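In defence of the shared office kitchen
May 9, 2026

I've been told more than once that I'm far too fond of communal kitchens, and fair enough, I am. Our building is talking about swapping ours for a row of vending machines in July, and I think it's a rotten idea (there, I've said it!).

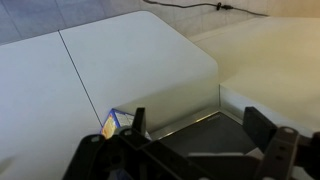 People grumble about the mess, and yes, I've scraped someone else's porridge off a spoon too. But I met half the people I like at work while waiting for my soup. Venla Peltonen and I worked 38 desks apart for two years and never spoke until she asked if I was going to eat that pickle. Now we have lunch most days, and she's taught me to put dill on practically everything.

A vending machine gives you a sandwich and sends you straight back to your chair. You don't stand about, you don't smell anyone's curry and get jealous, and you certainly don't get offered a spoonful of it.

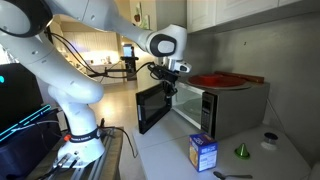

Then there's the money. I bring leftovers, mostly lentils, and I'd hate to pay shop prices for something worse. Plenty of the 61 of us on our floor are in the same boat, and the younger ones feel it most.
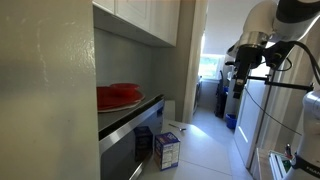
So what about the washing-up?

Put up a rota, keep it short, and let people swap days. We did that at Zadow, my last place, and the sink stayed clear most afternoons. I still grumbled when my turn came round, mind you.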